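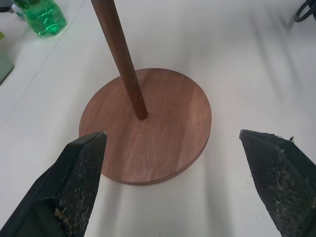
Base redonda de madeira com haste, sobre mesa branca.

Caldo de legumes caseiro para congelar

Rende 2 litros. Serve para risoto, sopa, feijão, molho de panela e para cozinhar arroz. Leva pouco trabalho de faca e o resto é fogo baixo.

Ingredientes
2 cebolas médias com casca, lavadas
3 cenouras
2 talos de salsão com as folhas
1 alho-poró inteiro, inclusive a parte verde
6 dentes de alho amassados com a lateral da faca
1 tomate maduro
1 maço pequeno de salsinha, só os talos
2 folhas de louro
1 colher de chá de pimenta-do-reino em grãos
2 colheres de sopa de azeite
2,5 litros de água fria

Modo de preparo

Corte as cebolas em quatro sem tirar a casca. Ela dá cor ao caldo. Corte a cenoura e o salsão em pedaços de três dedos. Abra o alho-poró ao meio no comprimento e lave folha por folha, pois costuma ter terra entre as camadas. Corte também em pedaços grandes.

Aqueça o azeite numa panela grande, em fogo médio. Ponha as cebolas com o lado cortado para baixo e não mexa até dourarem bem. Junte a cenoura, o salsão e o alho-poró e refogue por mais 6 minutos. Acrescente o alho e o tomate partido ao meio e espere o tomate começar a desmanchar.

Cubra com a água fria. Raspe o fundo da panela com uma colher de pau para soltar o que grudou. Junte o louro, a pimenta e os talos de salsinha. Quando levantar fervura, baixe o fogo ao mínimo e retire a espuma. Deixe cozinhar 45 minutos com a panela semitampada. Mais tempo que isso deixa o caldo amargo, principalmente por causa do alho-poró.

Desligue e espere 19 minutos antes de coar. Use peneira fina e não aperte os legumes — o caldo fica turvo. Se quiser mais claro, coe outra vez num pano limpo.

Não ponha sal. Como o caldo vai entrar em receitas diferentes, o sal é acertado na hora de usar.

O que não usar

Repolho, brócolis, couve-flor e nabo deixam cheiro forte. Beterraba tinge tudo. Batata solta amido e engrossa. Cascas de cenoura bem lavadas podem entrar, e talos de cogumelo também.

Como congelar

Deixe esfriar, leve à geladeira até gelar e só então distribua em potes, com dois dedos livres na borda. Para porções pequenas, use forma de gelo e depois passe os cubos para um saco com a data. Dura 3 meses no freezer e 4 dias na geladeira. Pode ir congelado direto para a panela.

Variação

Bianka Medve, leitora do site, assa os legumes em forno bem quente até tostarem as pontas e depois segue a receita a partir da água. O caldo sai mais escuro e fica bom para molho de cogumelos. Nesse caso, ponha o alho só na panela, para não queimar no forno.

Publicado em 10/8/21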